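Oltora Facial Cleansing Device: User Guide
Section 4. First Use and Routine Care of the Skin
6 min read

This section explains how to prepare the skin, carry out a first treatment and build a regular schedule. Read Section 2 (Safety Information) before proceeding. Users with a diagnosed skin condition should consult a physician before first use.

4.1 Patch test

A patch test is required before the first treatment and each time a new cleanser is introduced.

1. Wash the inside of the forearm with lukewarm water and pat dry.
2. Apply a small amount of the cleanser you intend to use.
3. Set the device to Low and hold the brush head against the area for ten seconds.
4. Rinse, and leave the area uncovered for 24 hours.
5. If redness, swelling or itching develops, do not use that cleanser with the device.

CAUTION: Do not carry out the patch test on skin that is sunburned, freshly shaved or broken.

4.2 Preparing for treatment

1. Remove contact lenses and jewelry worn on the face or neck.
2. Remove eye makeup by hand. The device must not be used on the eyelids or lips.
3. Tie back long hair. Strands can wind around the base of the brush head.
4. Wet the face and the brush head thoroughly.

The charging base should stand on a level, dry surface away from the edge of the sink. Keep the power cord clear of standing water.

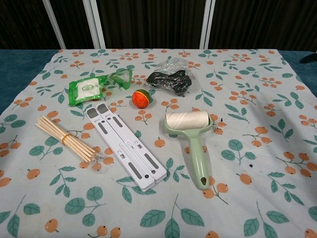

Once the skin is wet, apply cleanser directly to the face. Cleansers containing beads, ground shells or salt must not be used, as they wear down the bristles and may scratch the skin.

4.3 Treatment

1. Press the power button once for Low or twice for High. New users should remain on Low for the first two weeks.
2. Place the brush head flat against the forehead and move it in small circles.
3. When the device pulses, move to the nose and chin, then to each cheek.
4. The device switches off automatically at the end of the cycle.
5. Rinse the face with lukewarm water and apply a plain moisturizer while the skin is still damp.

NOTE: Firm pressure does not improve cleansing. If the motor slows, lighten your hold.

4.4 Frequency

Normal or oily skin: once daily, in the evening.
Dry skin: every other day.
Sensitive skin: twice a week, on Low only.

Mild pinkness that fades within an hour is common during the first week. If it lasts longer, stop treatment until the skin has settled, then resume at half the previous frequency.

4.5 Care of the brush head

Rinse the brush head after each treatment and store it with the bristles facing up. Replace it after 106 treatments, or sooner if the bristles are bent. Replacement heads are supplied under part number 1266 (standard) and part number 1670 (sensitive).

CAUTION: Do not share brush heads between users.

Guide revised 1/23/25

Contact Oltora Customer Care | © Oltora. All rights reserved. | Back to top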